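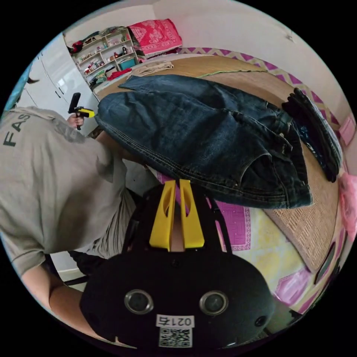 Jeans spread on the bed, with dark clothing stacked at the edge.

The folding of household laundry is a task to which this blog has devoted less attention than it deserves. Earlier entries have dealt with storage furniture, the care of woven mats and the airing of winter blankets. The present entry concerns denim, and in particular the practice of folding jeans on a bed in a small bedroom where no table is available.

The method described below has been in use in my household since the move to Pindenside. The bedroom there is modest in size and contains a bed, a wardrobe and an open set of shelves. After the bed has been made and the furniture placed, very little free surface remains. The bed therefore serves as the folding table, and the arrangement has proved satisfactory.

Preparation of the surface

A soft mattress is a poor base for folding. The garment sinks, the fold shifts, and the finished stack leans to one side. A straw mat laid over the bed corrects much of this. It gives a firmer surface and allows denim to slide easily when it is turned. Readers who do not own a straw mat may use a flat cotton cover pulled tight, although the result is somewhat less even.

The mat should be brushed before use. Small pieces of straw work loose over time and cling to dark fabric, particularly navy and black. I brush mine with a dry hand brush in the direction of the weave and shake it outdoors once a month.

Folding the jeans

Jeans should be laid out at full length with the waistband smoothed first. It is common to begin at the hems, but the waistband is the thickest part of the garment and determines how the rest will lie. Once it is flat, the side seams can be drawn straight and one leg brought over the other. On a narrow bed a hem will often hang over the side during this step. No harm is done, provided that the leg is drawn back onto the mat before the next fold is made.

The crotch seam forms a small triangle when the legs are placed together. This should be tucked inward so that the outline is a plain rectangle. The hems are then brought up to a point just below the waistband, and the folded length is halved once more. For storage on a shelf I stop there. For a drawer, a further fold in thirds permits the jeans to stand upright.

Heavy denim resists a sharp crease, and pressing hard on the fold is of little benefit. A flat palm passed once across the fabric is enough.

Order of work

My practice is to fold the lighter garments first and the denim last. T-shirts and thin trousers are quickly finished and can be stacked near the edge of the bed, where they are easily picked up. Jeans require the middle of the mat and should not compete with other items for room. Dark clothing is kept in one pile and pale clothing in another, as lint from a beige knit will show plainly on black cotton.

A stack of more than six garments tends to slip when carried. I divide larger piles and make two trips to the wardrobe, a distance of 2 steps in the present room.

Storage

The wardrobe receives the folded clothing, with jeans at the bottom and thinner items above. The open shelves are reserved for bottles, boxes and other small articles. A lidded box purchased from Felteck holds belts and spare buttons. It cost 41 at the Clomcombe market, after some discussion with the stallholder, and has kept its shape well.

Blankets remain a difficulty. They occupy a great deal of space and are needed only at night during the cooler part of the year. The top of a shelving unit is a suitable place for one folded blanket, but a second will slide. I have tried a storage bag of the Agudelo type for the remainder and found the zipper too short to admit a thick blanket without a struggle. A report on alternatives will follow when I have tested one or two of them.

Correspondence

Several readers wrote after the May entry to ask whether jeans should be turned inside out before folding. I turn them inside out for washing and drying and return them to the right side before they are put away. Others prefer to leave them reversed in order to protect the color. Both practices are acceptable, although the second requires an additional step on the morning the jeans are to be worn.

The next entry will address fitted sheets.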